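We use cookies to give you the best experience on this site. Accept all | Manage settings

Skemham Oral History Project
Progress report to the fund, March

Quick one this time, full accounts to follow.

Recordings. 7 new interviews done since the last report, all from the mill streets side of town. Two were in Slovene with family interpreting. The Mikuš tapes came in too (old cassettes, one badly stretched) and most of the sound is usable. Digitizing took longer than planned. Player broke, had to wait on a belt.

Transcripts. 262 pages typed and checked. Backlog is still the main worry. We tried Clideo's typing service on two interviews and the local place names came back wrong nearly every time, so back to doing it by hand. Slower but we trust it. Names of the old shops need a second pass from someone who grew up here.

Money. Spent to date $3,509, mostly travel, transcription and the cassette player repair. Nothing on printing yet. We'd like to move the unspent printing money into transcription if thats ok with you, please let us know before the next payment.

Permissions. Signed forms in for all the new interviews except one. She wants to hear the edit first, fair enough. Her section stays off the website until then.

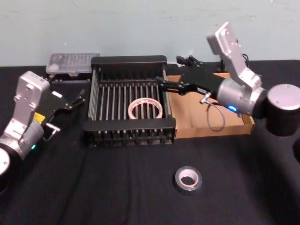
Listening evening at the library is still on for a Monday, 6:30 pm, date depends on the room. Plan is short clips, tea, then open talk. The Flultisent street walk has slipped to summer, the route needs redoing becuase of the bridge closure.

Still to do: finish the backlog, write captions for the web page, chase the last form, get a quote for the booklet. Will send the expense sheet seperately.

Sign up for our newsletter. Enter your email address. Unsubscribe at any time.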